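Seasonal Kitchen and Pantry Assistant, Guest House Jakubowski

24th August
Posted by Weronika Krawczyk

Guest House Jakubowski is looking for one person to join our breakfast kitchen for the cold season. The work begins in the first week of October and continues until the end of March, with a possibility to stay longer if both sides are satisfied. We are a family house with a small kitchen, and we would like to find somebody who likes fruit, clean tables and quiet mornings.

Please read the full text before you write to us. Last year we received many letters from persons who wanted to work as a waiter or at the front desk. For these jobs we have no free place at the moment.

About the kitchen

The breakfast kitchen is separate from the main kitchen, where Czesław Kozłowski cooks the dinners. It was a sitting room in former times and it still looks a little like one. When Mrs. Wiesława Szewczyk took over the house from her aunt, she kept the wallpaper and put in the sink, the two refrigerators and the long shelf. The guests pass by the open door on their way to the breakfast room and very often they stop and look in. For this reason we ask that the tables are kept in order during the whole morning, also when there is much to do.

In winter the most important thing in this kitchen is citrus. We serve fresh juice every day, we put a basket of whole fruit in the breakfast room, and from December we cook our own marmalade, which the guests can buy at the desk. Last season we filled 953 jars. The fruit comes from the wholesaler Pridlow, early in the morning, in cardboard boxes, and it is never sorted as well as the paper says. Small ones and large ones arrive mixed together. Somebody must open the boxes, take the fruit out by hand, look at every piece and decide where it goes.

What you will do

Your day starts at 6:00 and finishes at 1:00 in the afternoon. The first task is the delivery. You compare the boxes with the delivery note, sign, and carry them in from the yard door. The boxes are not very heavy, but there is one step and the floor of the corridor can be slippery when it rains, so good shoes are necessary.

After this you sort. Firm fruit with nice skin goes to the breakfast room. Fruit with marks on the skin, which is still perfectly good inside, goes to juice. Thick peel is kept for marmalade. Everything that is soft goes out the same day, please, and not the next day, as one bad piece will spoil its neighbors very fast. 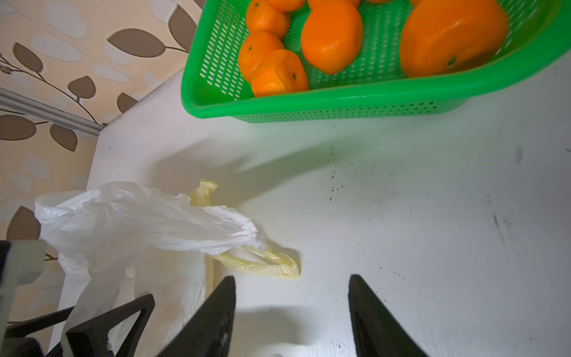
Fruit for the guests should be washed in cool water and dried with a cotton towel before it is brought out. We do not use wax or any spray. The baskets themselves must be washed also, every evening by the afternoon person and once more in the morning if they were standing out. Use the soft brush for this. The steel brush makes scratches in which dirt will stay.

From 7:30 until 10:30 you prepare juice and refill the breakfast table. The juice is pressed in small portions and not in advance. If a guest must wait two minutes for his glass, this is all right, he can have coffee in the meantime. We have one electric press and one press with a handle, and both should be taken apart and rinsed before the pulp becomes dry.

After breakfast you wipe the tables, wash the presses, write the fruit book and put things to their place for the next day. The fruit book is a normal paper notebook. We write in it what arrived, what was thrown away and what is getting low. Mrs. Szewczyk reads it each evening before she makes the order, so the handwriting should be possible to read. If you prefer to write in capital letters, do so.

On marmalade days the timetable is different. Then you work together with Czesław from 11:00, cutting peel and filling jars. You do not need to know how to cook marmalade. You need to be able to cut peel thin for a rather long time without becoming impatient, and to work near hot sugar with attention.

What we ask from you

You should be 18 years or older and have the permission to work in this country. A food hygiene certificate is needed before the first day. If you do not have one yet, we will pay the course, but please tell us in your letter, because the places in the course must be reserved.

Experience in a kitchen is welcome. We have also had very good colleagues who came from a flower shop, a library and a shoe factory. It is more important to us that you come on time, that you wash your hands without being reminded, and that you tell us when something is broken or finished.

You will be alone in the room for the first hour of each day. Some persons like this very much and others find it hard. Think about it before you apply.

For conversation with the guests simple English is sufficient. In the kitchen we speak English and Polish, mixed. Satish Namboodiri, who had this position for the last 2 seasons and now changes to our front desk, learned the Polish names of all fruits and of nothing else, and it was no problem. He will stay with you during the first six mornings and show you everything.

If you have an allergy to citrus peel or sensitive skin on the hands, this is sadly not the right work. We provide gloves, but the oil from the peel goes through after some time, and a former colleague had to stop in January for this reason.

What we offer

The contract is for 30 hours in the week, over five days. Two days in the week are free and, as far as possible, they are next to each other. The plan for each month is written on the door of the pantry by the 20th of the month before. Pay is above the local minimum and it is the same in the training days. We will tell you the exact sum in the first telephone call, so that you do not travel here for nothing.

You eat breakfast and a warm lunch with us without cost. Aprons and towels are washed in the house. There is a staff room on the second floor which can be rented for 277 a month, heating and internet included. The room is small, with a sloped ceiling, and it looks to the yard, so you would hear the delivery van. It is free from the last days of September. If you do not need it, please write this as well, as we would then offer it to another colleague.

Bus number 96 stops at the corner of our street. The first one of the day comes early enough for the start of the shift, except on public holidays. On these mornings Zdzisław Marciniak, our driver, can pick up staff from the town side of the bridge. Parking for bicycles is under the roof by the yard door. For cars we do not have a place.

At the end of the season every member of the kitchen receives a bonus and twelve jars of marmalade. You may choose the kinds, but bitter orange with ginger is usually gone first.

How to apply

Write us a letter of one page, by mail or by e-mail, and tell us who you are, what work you did before and from which day you can begin. A photograph is not necessary. A list of your schools is also not necessary. Please give the name and telephone number of one person we can ask about you, and tell this person that we may call.

We will answer every letter within ten days. If you have heard nothing after this time, please call, because then your letter did not arrive to us. We had this problem once with our old e-mail address and we lost a good candidate by it.

Those we would like to meet are invited for a trial morning, from 6:00 to 11:00. The trial morning is paid, also if we do not continue together. You will sort one delivery, prepare the breakfast basket and press juice for the first guests. Bring closed shoes and, if you have long hair, something to tie it. Everything else is here. Afterward we sit down with Mrs. Szewczyk for coffee and you can ask all your questions. Candidates often forget to ask about the holidays, so I write it now: the house is open on Christmas, closed from the 7th until the 15th of January, and the closed week is paid.

Letters can be sent to Weronika Krawczyk, Guest House Jakubowski, with the words "breakfast kitchen" on the envelope or in the subject line. You may also bring the letter personally to the front desk at any time between 8:00 and 6:00 in the evening. Please do not come to the kitchen door during breakfast hours.

We collect the letters until the place is filled. Who writes early has a better chance for the room on the second floor.

Recent postings
Night porter, weekends, Guest House Jakubowski (filled)
Laundry help, mornings, Lemano Apartments
Van driver for fruit and vegetables, Pridlow
Gardener, part-time, from October, Nenell Park Hotel
Second cook for dinners, Guest House Jakubowski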